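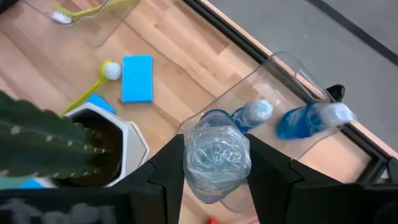 Clear plastic wrapped over the top of a bottle.

What Skisholm Throws Away: A Five-Week Packaging Diary
Project report by Kaisu Karppinen and Châu Khổng

Our project started with an argument over lunch. Kaisu was sure that most of the plastic leaving our homes came from food, and Châu was sure it came from everything else. We looked for local numbers and found almost none, so we decided to collect our own. It was a lot more fun than we expected!

We asked families on the Gundwood side of Skisholm to keep a packaging diary. In the end 57 households joined in. Each one got a paper sheet for the fridge door, with a row for every day and columns for bottles, tubs, film, trays and "other." Every time a piece of plastic packaging went into the trash or the recycling, somebody made a tick. Wrapping counted separately from the thing it was wrapped around, which led to plenty of questions on the first evening.

Households kept the sheets for five weeks. We picked them up on Sundays and typed them into a spreadsheet, one of us reading aloud and the other typing, then swapped places and checked every tenth row.

Total pieces recorded: 3586
Pieces marked as bottles: 600

So Kaisu was closer to right. Film was the biggest group by a long way, and most of it was food film – bread bags, cheese wrappers, the soft lids peeled off trays. But bottles surprised us. They were fewer in number and took up far more room in the bin, especially the big ones from under the sink. Several families told us they had never thought about those because they buy them so rarely.
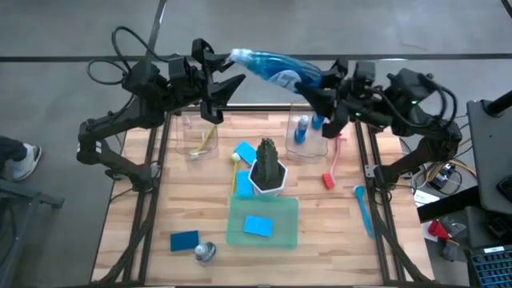
Refilling at Clandell

This was our favorite part. Clandell is a small shop near the bus station that sells rice, beans, oats, soap and cleaning liquids by weight. You bring your own container, they weigh it empty, you fill it, and they weigh it again. We spent a Saturday there with a clipboard and talked to anyone who would stop.

People who refilled mostly did it with soap and cleaning liquids. Dry food came second. The main complaint was carrying: a full container is heavy, and the shop is uphill from Gundwood. A few people said they saved up their empties at home and made one trip a month. We tried that ourselves and liked it, although Châu's kitchen shelf got crowded fast.

Storage came up again and again. If there is no set place for empties, they end up in the trash. Families who kept a box or bin by the back door were much more likely to tell us they had refilled something during the diary weeks.

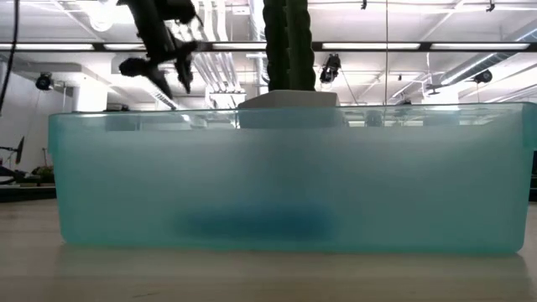

Hường Đồng told us that her family had always reused containers, and that the diary changed something different for her: she stopped buying bread in double bags. She also thought our sheet needed a column for things given away to neighbors, and we agree with her.

What we would change

We would add Hường's column. We would weigh the plastic as well as count it, because one tick for a candy wrapper and one tick for a large bottle say very little about waste. We would also run the diary again in May, when people eat outdoors more, and see if the film total moves.

Rakiya Omoregie lent us her kitchen scale for a trial, and it works well down to small tubs. Film is too light for it, so we plan to save that up and weigh it once a week.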